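About Flilemard

Flilemard looks after small robot cells for laboratories that handle tubes. We set the cell up, teach it, keep a log for it and come back when it drifts. Our workshop is in Romdale, with a parts store at Maillard.

The cell at Motadside is typical of the work. It carries two arms on a slotted aluminum base. The first moves small tubes between racks with a two-finger gripper. Ezequiel Ponce keeps the log for this cell, which stood at 3,589 transfers at the October service and is now at 3,857.

How we set up a cell

The base is leveled first and the arm bolted down. The wrist flange is checked with a dial gauge before the gripper goes on. Flange screws are tightened in a cross pattern, marked with paint pen, and checked again after one day of running. If a mark has moved, the screw is replaced.

The rack is taught from three corner holes. The controller works out the remaining positions, and we step through the outer row by hand at low speed. A rack that sits inside a box needs more care — the open fingers must clear the walls on both sides. We set the approach height from the tallest tube in use and add 5 mm.

What we do on a service visit

Finger pads are measured and swapped in pairs. Cables are followed from base to wrist and any flat spot is written down. The taught points are run against the saved ones. An offset above 0.3 mm means the rack is taught again from the corners.

Most faults we see start outside the arm. A box has been nudged, a lid has been left in the path, or a rack has been put back the wrong way around. We check those before opening any cover.

Service requests go to the Romdale workshop. Please have the cell number and the last log entry at hand, and leave the racks where they were when the fault occurred. 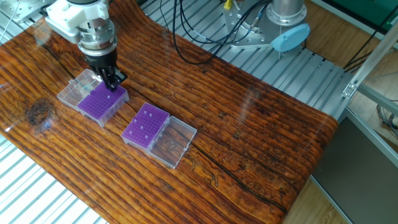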